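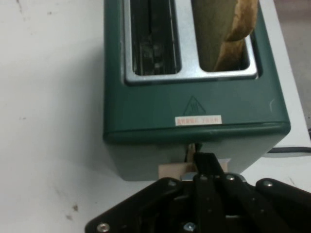 Wimow, the robot learning group at Castellanos, finished its first full set of kitchen lessons this week, and the people driving the arms are thrilled with how it went! Operators steered the robot by remote control through 728 short runs, each one a single household job done start to finish. The toaster was everybody's favorite. It's a dark green two-slot model, and with one slice of bread standing in the right slot the operator has to bring the black gripper in at the lever, which leaves very little space to work with. A person does it with a thumb and never thinks about it. Through a hand controller, it takes real practice.

2018-09-21

The group began in May with 3 operators and now has 19, most of them trained on the job. New drivers spend their first sessions just touching things gently, then move on to levers, drawers and jar lids. Every run gets saved, including the clumsy ones, and the learning software from Mustico trains on the batch overnight.

Early results look great. After training on the toaster runs, the arm tried the lever by itself and got it down in 76 percent of its attempts, with no operator touching the controls. The misses were mostly a matter of coming in too high.

Next up is a move to the bigger Stikier test kitchen, where the drivers will start on cupboards and a dishwasher rack. They can't wait to get going.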